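현관에서 계절을 바꾸는 일

글 운아티 라데베

한국에 와서 가장 먼저 배운 집안의 예절은 신발을 벗는 일이었다. 두 번째로 배운 것은 벗은 신발을 어디에 두느냐 하는 문제였는데, 이것은 아직도 배우는 중이다. 내가 자란 집에서는 신발이 침실 옷장 안에 있었다. 그래서 현관이라는 좁은 땅에 온 가족의 신발이 모이는 풍경이 처음에는 조금 낯설고, 조금 반가웠다. 신발을 보면 누가 집에 있는지 알 수 있다.

10월이 되면 나는 여름 신발을 정리한다. 날씨가 갑자기 차가워지는 해에는 하루 만에 끝내야 하고, 천천히 차가워지는 해에는 샌들과 부츠가 한 달 동안 같이 산다. 올해는 두 번째 경우였다. 우리 집 현관의 폭은 91센티미터이고, 그 안에서 두 사람이 동시에 신발을 신을 수 없다.

이번 기사를 위해서 나는 목공 공방 미슈라를 찾아갔다. 이 공방은 작은 선반과 신발대만 만든다. 주인 하르시 마투르 씨는 한국 생활이 13년째이고, 나보다 한국말을 훨씬 빨리 한다. 그는 내 현관 이야기를 듣더니 종이에 네모를 하나 그렸다.

"문이 있는 신발장은 손님에게 좋습니다. 문이 없는 신발대는 신발에게 좋고요."

그의 설명에 따르면 신발은 하루 신은 뒤에 바람이 필요하다. 닫힌 장 안에 바로 넣으면 냄새가 남고, 가죽이 빨리 상한다. 그래서 그는 매일 신는 것은 열린 선반에 두고, 한 계절 쉬는 것만 상자에 넣으라고 권한다. 미슈라의 3단 신발대는 폭이 600밀리미터다. 나는 줄자를 들고 가지 않은 것을 후회했지만, 마투르 씨가 내 현관 숫자를 듣고 바로 고개를 끄덕였다. 문이 열리는 쪽을 피해서 벽에 붙이면 사람이 설 자리가 남는다고 했다.

선반에 신발을 놓는 방법에도 의견이 많다. 나는 앞코를 벽 쪽으로 넣는 사람이었다. 뒤꿈치가 보이면 꺼낼 때 잡기 쉽다. 마투르 씨는 반대로 앞코를 밖으로 둔다. 어떤 신발인지 한눈에 보이고, 아침에 색깔을 고르기 편하다는 것이다. 일주일 동안 그의 방법대로 해 보았는데, 구두는 그의 말이 맞고 운동화는 내 말이 맞는 것 같다. 샌들은 어느 쪽도 아니다. 끈이 옆으로 눕고, 버클이 옆 신발에 걸린다. 버클을 채운 다음에 올려야 얌전하게 있다.

맨 아래 칸에는 무거운 것이나 자주 신는 것을 둔다. 허리를 굽히기 싫은 사람은 위 칸에 자주 신는 것을 두어도 된다. 다만 맨 위 칸은 열쇠와 우편물이 점령하기 쉬운 자리다. 우리 집에서는 이미 그렇게 되었다.

샌들을 상자에 넣기 전에는 바닥의 먼지를 마른 솔로 털고, 발이 닿는 면을 젖은 천으로 닦고, 그늘에서 하루 말린다. 밝은색 끈은 신문지에 직접 닿으면 잉크가 묻을 수 있으니 흰 종이로 싸는 것이 좋다. 나는 이것을 몰라서 하얀 샌들 한 켤레에 어느 해의 경제 기사를 인쇄해 버린 적이 있다.

집에 돌아와 우리 현관을 다시 보니, 신발이 많은 것보다 짝이 헤어져 있는 것이 더 어지러웠다. 한 짝은 문 옆에, 다른 한 짝은 우산 뒤에 있었다. 그래서 선반을 주문하기 전에 먼저 짝부터 모았다. 저녁 밥을 하기 전에 시작했는데, 밥은 많이 늦어졌다.
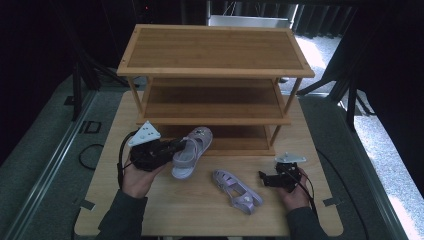 대나무 빛깔의 3단 신발대와 연보라색 샌들. 한 짝은 맨 아래 칸 앞쪽에, 다른 한 짝은 탁자 위에 놓여 있다.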